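Planning the next round of grippers: a talk with the Arkico equipment lead

Ask the person who holds the Arkico budget what she is spending money on this year and the answer comes before you have sat down. "Fingers," she says. "Pads, pins, screws, spare links. All the little bits that touch things!"

Arkico is the household handling project at Dritent, and most of its working day is spent with people holding a gripper in each hand, picking up soft things and putting them down again. Towels, dishcloths, pot holders. She has been planning its equipment since the project was one bench and a borrowed cupboard, and she still gets excited about a parts list.
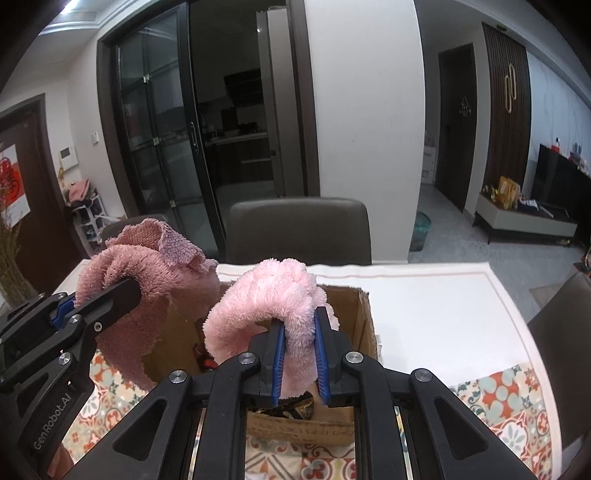 Dritent Equipment Planning Team

"Towels are brilliant for working out what you need to buy," she says. "They're thick and floppy, and you have to get hold of them properly to lift one out of a box. If a pad is past its best, a towel will tell you long before a wooden block does."

The first budget had one line for grippers and a very small one for everything else. This year the two are much closer. Pads and fingers get 400 pounds, and pivots, screws and links get another 400. She arrived at the split by going through the repair book, page by page, with a ruler and a pot of tea.

"I loved it, which probably says something about me. You could see the pads going first, then the joints. Once I had that I could go to Weidemann and ask for a year's parts in one order, and the delivery charge came right down."

She also looked at a newer gripper from Grurner, priced at 1,009 pounds a pair. She liked it a great deal – the grip was lovely and light – but the pads would not swap with the ones already on the shelf. Buying it would have meant keeping two sets of spares. It has gone on the list for next year, with a note asking whether an adaptor is likely.

Does she let the people who use the grippers have a say? "Of course, they're the ones with the sore wrists." Before any order goes in, six of them try the new kit for a full shift and write down what bothered them. Weight comes up most often, then where the thumb sits. One trial was ended by lunch after every sheet came back with the same complaint about the handle.

The household goods have their own line in the budget too, and she defends it cheerfully when finance asks why an engineering project is buying kitchen linen. A quilted pot holder has to be squeezed quite hard before it folds, while a thin cloth with a zigzag edge needs only a light pinch, and she wants both on the table.

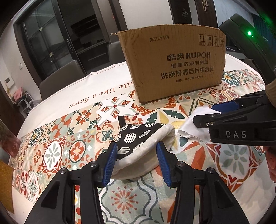
What she would tell a team starting out

"Buy fewer grippers than you think and more spares than you think," she says. "And write the part number on the drawer, please, in big letters."

She would also put money aside for tables and chairs at different heights, and leave part of the budget unspent until November, when the first batch of worn parts has come back and the guesses can be put right. Her own guess on screws was far too low. The one on pads was close enough that she printed the page and pinned it over her desk.

The next order goes to Weidemann once the trial sheets are in.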